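Besuch bei Gratier: Regeln für Roboterzellen mit zwei Armen

Bericht von Fitriani Tuhumury

Im Februar war ich mit zwei Kollegen einen Tag lang zu Besuch im Labor von Gratier. Wir bauen bei Palaniappan gerade eine eigene Zelle mit zwei kleinen Armen auf und wollten sehen, wie andere Leute die tägliche Arbeit an solchen Zellen ordnen. Die Technik kennen wir ziemlich gut. Bei den Regeln sind wir noch am Anfang, und unsere Betriebsanweisung war bis jetzt eine halbe Seite, die ich selber geschrieben habe. Mit mir gefahren sind Pichit Tanasarn aus der Werkstatt und Prasert Wongsuwan, der bei uns die Versuche plant. Deutsch ist nicht meine Muttersprache, ich bitte um Nachsicht, wenn ein Fachwort nicht ganz genau sitzt.

Anmeldung und Einweisung

Wir sollten um 9 Uhr am Eingang sein. Didier Arnaud, der Leiter des Labors, hat uns abgeholt und zuerst in einen Besprechungsraum gebracht. Dort bekommt jeder Besucher eine Einweisung, auch wenn er selbst vom Fach ist. Das Blatt hat eine Seite. Darauf steht, wo man stehen darf, wer den Not-Halt drückt (jeder, der einen Grund sieht, auch ein Besucher) und dass lange Haare, Halstücher und Schlüsselbänder vor dem Betreten gesichert werden müssen. Prasert musste seinen Besucherausweis vom Band nehmen und mit einem Clip an der Brusttasche tragen. Bei uns hängen alle Ausweise am Band, auch die von den Leuten, die an der Maschine arbeiten. Das habe ich mir als Erstes notiert.

Unterschrieben wird die Einweisung vor der Tür und noch einmal beim Verlassen. Die zweite Unterschrift bestätigt, dass man keine Beobachtung verschweigt, die für die Sicherheit wichtig ist. Ich fand das zuerst ein wenig übertrieben. Am Nachmittag habe ich dann wirklich etwas in das Feld geschrieben, nämlich dass die Beschriftung an einem Schrank falsch herum klebte. Herr Arnaud hat es sich angesehen und einen Eintrag dafür gemacht.

Die Risikobeurteilung ist ein Heft und kein Ordner

Den größten Teil des Vormittags haben wir mit Covadonga Lozano verbracht. Sie ist für die Sicherheit der Anlagen zuständig. Frau Lozano hat uns die Risikobeurteilung einer Zelle gezeigt, und zwar das richtige Dokument mit allen Korrekturen. Als Grundlage nimmt sie die ISO 12100 für das allgemeine Vorgehen und die beiden Teile der ISO 10218 für Roboter und Roboteranlagen. Sie hat mehrmals betont, dass ein kleiner, leichter Arm nicht von selbst eine sichere Anwendung ergibt. Man muss immer die ganze Anwendung beurteilen, mit Greifer, Werkstück, Tisch und Umgebung. Ein harmloser Arm mit einem spitzen Gegenstand im Greifer ist eben ein anderer Fall als derselbe Arm mit einem Schwamm.

Für jede Zelle gibt es ein Heft im Format A5, das neben der Zelle an einem Haken hängt. Vorne stehen die Gefährdungen und die Maßnahmen, hinten das Logbuch. Die lange Fassung liegt im System, aber das Heft muss immer denselben Stand haben. Wenn jemand einen Greifer tauscht oder eine neue Aufgabe beginnt, wird zuerst das Heft geändert und danach die Zelle. Pichit hat gefragt, ob sich die Leute daran halten. Frau Lozano hat gesagt, meistens ja, und dass sie einmal im Monat unangemeldet vergleicht.

Im Heft, das wir durchblättern durften, waren im Logbuch 133 Einträge. Viele davon sind sehr klein: Schraube nachgezogen, Kabelbinder ersetzt, Arm nach Stromausfall neu referenziert. Ein Eintrag bestand nur aus dem Satz »Greifer macht Geräusch, nichts gefunden«, mit Kürzel. Auch solche Einträge sind gewünscht. Zwei Seiten später kam das Geräusch wieder vor, und dann wurde ein Lager gewechselt.

Die sieben Punkte vor dem Einschalten

An der Tür zu den Zellen hängt eine Liste mit 7 Punkten. Ich gebe sie mit meinen Worten wieder, mit Erlaubnis von Herrn Arnaud:

1. Heft lesen, letzter Eintrag muss verstanden sein.
2. Not-Halt drücken und prüfen, ob beide Arme ohne Freigabe bleiben. Danach entriegeln.
3. Arbeitsraum ansehen. Auf dem Tisch liegt nur, was zur Aufgabe gehört.
4. Kabel mit der Hand verfolgen, vom Greifer bis zur Basis, bei stromlosem Arm.
5. Befestigung der Basis prüfen.
6. Erste Bewegung immer mit reduzierter Geschwindigkeit und mit beiden Armen einzeln.
7. Zweite Person im Raum informieren, laut und mit Namen.

Der Punkt 7 hat uns gut gefallen. Man sagt also zum Beispiel »Didier, ich schalte ein«, und wartet auf die Antwort. Ohne Antwort wird nicht eingeschaltet. Wir haben dieses Verfahren am Nachmittag mehrmals gehört, und nach kurzer Zeit wirkt es ganz normal.

Über Punkt 2 haben wir länger diskutiert. Bei zwei Armen auf einem Tisch könnte man jedem Arm seinen eigenen Taster geben. Bei Gratier gibt es einen Taster auf jeder Seite, an der ein Mensch stehen kann, und jeder davon stoppt beide Arme. Ein Mensch, der erschrickt, soll nicht überlegen müssen, welcher Arm zu welchem Taster gehört. In unserer Planung waren die Taster getrennt. Pichit hat noch im Raum die Skizze geändert.

Abstände und Markierungen

Zwischen der Vorderkante der Zelle und dem Platz, an dem eine Person am Rechner sitzt, müssen im Labor mindestens 300 mm frei bleiben, zusätzlich zu der Reichweite der Arme. Das ist eine Hausregel, sie kommt aus der eigenen Beurteilung von Frau Lozano und steht so in keiner Norm. Sie hat uns ausdrücklich gebeten, die Zahl nicht einfach zu übernehmen. Wir müssen für unsere Zelle messen, wie weit die Arme bei einem Stopp aus voller Geschwindigkeit noch nachlaufen, und daraus unseren eigenen Wert bestimmen. Prasert wird das übernehmen.

Die Grenze ist mit Klebeband auf dem Boden markiert. Das Klebeband wird in jedem Quartal erneuert, auch wenn es noch gut aussieht. Bei dieser Gelegenheit wird die Linie neu gemessen und nicht über die alte Linie geklebt.

Protokoll mit Sedo und Übergabe am Arbeitsplatz

Nach dem Mittagessen (Kantine, sehr gute Linsensuppe) haben wir die Software für die Protokolle gesehen. Sie heißt Sedo und wurde im Haus geschrieben. Vor jedem Durchlauf fragt Sedo nach Bediener, Aufgabe, Satz der Gegenstände und Ausgangslage. Erst wenn alles ausgefüllt ist, kann man starten. Nach dem Durchlauf muss man wählen zwischen »vollständig«, »abgebrochen durch Person« und »abgebrochen durch System«. Eine Auswahl »sonstiges« gab es früher auch. Sie wurde entfernt, weil am Ende fast alles dort stand.

Wichtig war für mich die Regel zum Eingreifen. Wenn ein Teil vom Tisch fällt oder ungünstig liegt, greift man nicht schnell hinein, auch nicht, wenn beide Arme ruhig stehen. Man beendet den Durchlauf, nimmt die Freigabe weg, sagt es laut und greift dann hinein. Ein stehender Arm kann auf den nächsten Befehl warten, und von außen erkennt man das nicht. Frau Lozano hat erzählt, dass die beinahe passierten Unfälle in ihrem Haus fast immer mit einem schnellen Griff anfingen.

Der Arbeitsplatz für die Vorbereitung heißt bei allen nur Jesby, nach der Aufschrift auf einem alten Regal, das dort steht. Am Jesby werden die Sätze der Gegenstände gezählt und in Kisten übergeben. Wer eine Kiste nimmt, unterschreibt auf einer Karte, und die Karte wandert mit. Prasert hat zwei dieser Karten leer mitbekommen, wir werden sie auf unsere Größe anpassen.

Was wir ändern wollen

Unsere halbe Seite wird durch ein Heft ersetzt. Die Ausweise kommen vom Band. Beide Not-Halt-Taster werden auf beide Arme wirken, und die laute Ansage führen wir sofort ein, dafür braucht man kein Geld. Offen ist noch, wer bei uns die monatliche Prüfung macht. Ich kann es nicht sein, weil ich das Heft schreibe.
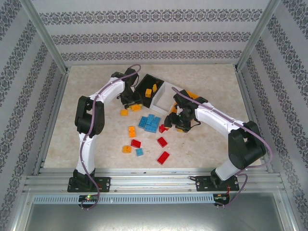 Zum Schluss noch etwas zur Führung der Kabel und zur Ordnung auf dem Tisch, denn an diesen zwei Punkten haben wir zu Hause die meisten Störungen. Ein Kabel am Arm braucht genug Länge für jede Stellung der Gelenke, es darf aber nirgends eine Schlaufe bilden, in die der andere Arm hineinfahren kann. Die violetten Kabel folgen dem Arm bis hinunter unter die Schiene, und am linken Arm steht ein Bogen über dem Greifer. Genau so eine Stelle würde ich bei Punkt 4 der Liste zuerst mit der Hand verfolgen und ins Heft schreiben, mit der Stellung, in der sie am weitesten absteht. Ähnlich ist es mit den Behältern. Die schwarze Kiste und die weiße Box stehen direkt nebeneinander hinten in der Mitte, also dort, wo beide Arme hinkommen, und für eine solche gemeinsame Zone muss vor dem Start festgelegt sein, welcher Arm Vorrang hat. Bei losen Klemmbausteinen in drei Farben gehört außerdem der ganze Satz auf die Übergabekarte, nach Farben getrennt. Pichit möchte für unsere Zelle noch die Plätze der Behälter auf der Tischplatte anzeichnen. Den Entwurf für unser Heft schicke ich im nächsten Monat an Frau Lozano, sie hat angeboten, ihn zu lesen.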